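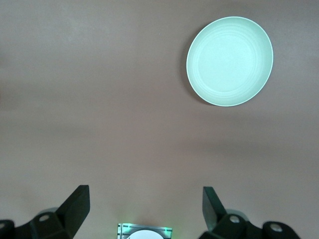 About Nasbridge Food School

Most food schools begin this page with a grandmother. We had grandmothers too, and at least one of them boiled cabbage until it was grey, so we will start with what we teach.

Nasbridge Food School runs evening and daytime courses in plain home cooking, with a strong side interest in checking whether the things people say about food are true. We teach shopping, storing, cooking and reading labels. We are a small school and we charge for what we do. The fees are on the courses page, and they include ingredients.

The school opened in the old Sampaio building as a short course called Eat Better for Less. The name was a mistake. By the third week the class had worked out that some of the cheap recipes cost more than the ones they were already making, once you counted the jar of spice that would be used a single time and then sit in the cupboard for years. They were right and we rewrote the course. It is now called Cooking on What You Have, and it starts with each student writing down what is already in the house.

We have tried to keep that habit. When a claim comes into the building, someone has to ask where it came from and who would be paid if we believed it. We ask it of seed oils, of air fryers, of fasting apps and of "superfoods", a word we would happily never hear again. We ask it of advice we like as well. Eating with the seasons sounds lovely. Whether it saves you money depends on where you shop, and in our own price book it often didn't. 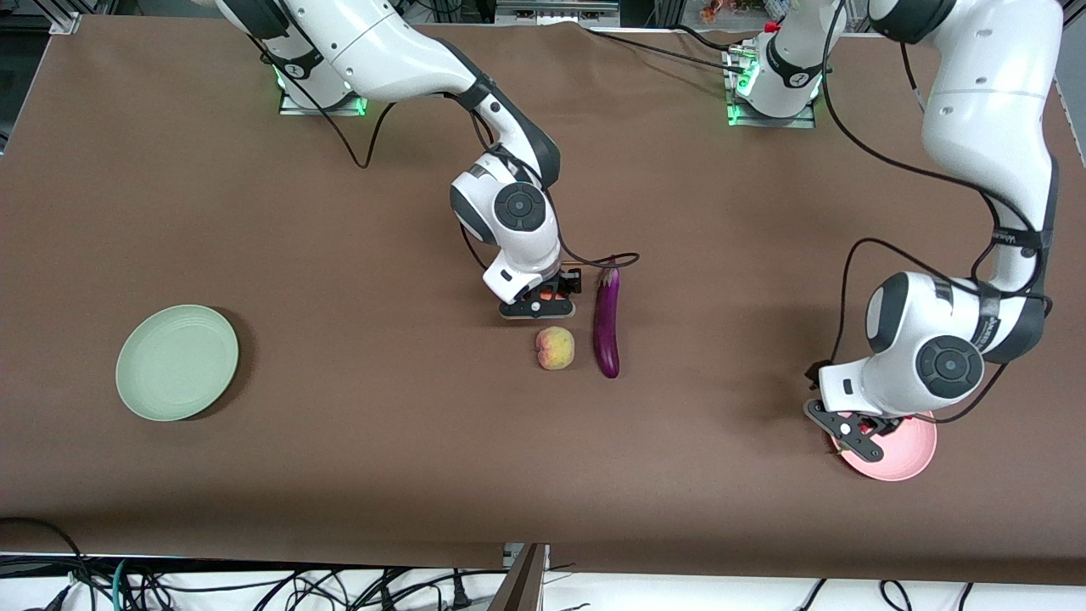
By the teaching staff, Nasbridge Food School
Filed under: Who we are

We get asked about plate size more than almost anything else. The story goes that if you serve dinner on a smaller plate you will eat less without noticing, and for a few years this was in every magazine and in our own handouts. Then we read further. Some of the studies were small, some of the findings did not hold up when other people tried them, and our students, asked to try it at home, mostly reported going back for seconds. We took the page out. If you like small plates, use small plates.

The same goes for the colour of your crockery, the order in which you eat your vegetables, and salting aubergines to draw out the bitterness. The last of these still starts arguments in the staff room. Half of us think modern aubergines don't need it. The other half go on salting and say the texture is better, and so far neither side has won a blind tasting.

What a course looks like

Each course runs over ten sessions with a class of no more than 25. The first hour is cooking. The second is slower: we eat, and then we take one claim apart, usually something a student has brought in on a packet or a phone. You don't need a science background. You do need to be willing to hear that your favourite fact is shaky, and tutors are held to this as well.

There is no certificate. We offered one for a while and could not work out what it certified.

Where the money comes from

Student fees pay for 80 per cent of what we do. The rest comes from hiring out the kitchen and from a yearly grant from the Grisberg Fund, which pays for reduced-price places and has no say in what we teach. We don't take money from food makers, supplement sellers or kitchen shops. A company once offered us 100 blenders. We said no, with some regret on the part of the soup tutor.

What we are not sure about

We don't know whether our courses change how people eat in the long run. We send a form six months after each one, and the people who send it back say nice things — but they would, they are the ones who sent it back. Until we have something better we won't be putting a success rate on this page, and we would be wary of any school that did.

Visiting

The main kitchen is on Sala Street, up one flight of stairs, with a lift at the back. The office is open until 4 pm. We close for most of December.

Related pages
Courses and fees
Cooking on What You Have: what to bring
Why we dropped the plate size handout
Our price book and how we keep it
Reduced-price places and the Grisberg Fund
Hiring the kitchen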